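Whitening strips - worth it?

Plilleck
Trarkik want 60 quid for a box of strips. Has anyone had a result that lasted? My dentist quoted far more and I don't trust either of them.

Yoo54
Used them in March. Two shades lighter, says the chart in the box. Well, it would.

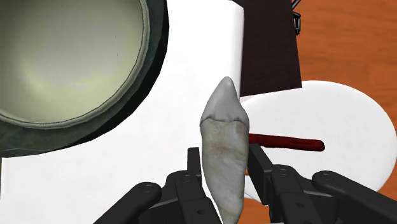

My canines stayed darker than the rest anyway, and the colour crept back once I was on the tea again.

Idier
Disagree. Mine held up fine, and I drink coffee all day.

Yoo54
Did you compare with a photo, or just the mirror?

Idier
Mirror. I know my own teeth, thanks.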